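Thu 30 May

Textile bench, Orkcombe building. Pile fabric abrasion and shedding, continued from the last entry.

Present: me, Keisha Kapoor (morning only), Ignacio Escobedo on the balance.

Conditions in the conditioning room steady overnight. Samples had their full soak at standard temperature and humidity before cutting. Two offcuts from the Doucet roll had been folded in the bag and carried a crease across the pile. Set aside, not tested. Please store pile goods rolled, face out.

Purpose of this round: compare fiber loss from the two knitted-back pile fabrics (Doucet long pile, Ilarwood short pile) after dry rubbing, and decide if the lint trap method is good enough to replace tape lifts. Tape lifts depend too much on who presses the tape. Isla McKinnon and I did the same specimen side by side last time and our readings did not overlap.

Method as run:
Circular specimens cut with the die, weighed, mounted face up over the felt. Standard wool abradant, fresh piece for each specimen. Light weight only. 2,000 rubs, stop, vacuum through the preweighed trap, weigh trap and specimen separately. Remount, continue to 3,000 rubs, repeat. Trap filters were handled with tweezers throughout. Ignacio zeroed the balance between every weighing, and I would like that kept as the rule.

Observations:
Doucet long pile. Most of the loss comes early. The first trap was visibly loaded, the second one much less. Under the loupe the fibers in the trap are mostly full length with a clean root end, so they are pulling out of the backing. Few broken tips. This points to weak anchoring at the knit loop or a thin back coating, and a tougher fiber would not help. Peeled a corner of the coating on a spare and it came away in one sheet with no fiber attached to it.

Ilarwood short pile. Lower loss at both stops, and the second stage is close to the first. Trap contents are short fragments, bent and split at the ends. Ordinary wear. Some matting in the center of the disc, recovers partly with a soft brush. Backing sound everywhere I looked.

Mass balance. Specimen loss and trap gain should agree. For the short pile they do, within the repeatability of the balance. For the long pile the trap comes up low every time. Missing fiber is most likely on the abradant and in the clamp ring. Wiped out the ring on the last specimen and recovered a fair tuft of it. Next round the ring gets vacuumed into the same trap before it comes off the machine.

One run is void. The counter was at 87 when the drive belt slipped and the head sat still while the count carried on. Caught it by the sound. The specimen is marked V in the tray and should not be averaged in. Belt retensioned and run empty for 100 strokes with no further slip. The spare belt is the wrong width for this head - Myrtle Thibodeaux has the part number and will order two.

Finished goods. Flat specimens say little about seams, and most shedding complaints on soft toys start where the pile is cut at the seam allowance. Cut pile at an edge has nothing holding it on one side. For the next stage I want seam specimens made to the usual allowance, one set brushed out after sewing and one set left as sewn. Pile direction should be chalked on the back before cutting. Any toy that goes into the tumble test should also be handled by the seams for a set time, same person each time, dark gloves for pale pile and pale gloves for dark.
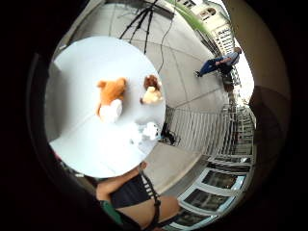 Two plush animals on the white round table, orange-brown on the left, brown and cream on the right.

Surface length is hard to record in words. "Fuzzy" and "shaggy" have both been used in the log for the same fabric. From now on measure pile height with the comb gauge at five points, brush with the lay first, and write the median. Leave the adjectives out of the results table.

Wash durability is not started. Flurelby has the drum machine until August and I would sooner wait for it than use the top loader, which tangles long pile and gives losses that cannot be separated from the wash action.

To do:
Cut seam specimens, both fabrics, with and across the lay.
Preweigh a new box of trap filters. Yolanda Baptiste has asked for the blank filter drift as well, so leave three unused in the room overnight and weigh them again.
Repeat the long pile set with the ring vacuumed.
Ask Doucet what back coating is on this roll and if it matches the earlier one. The label gives only the fiber content.
Void specimen to be recut from the same end of the roll.

Abradant stock is down to one partial pack. Do not reuse pieces to stretch it.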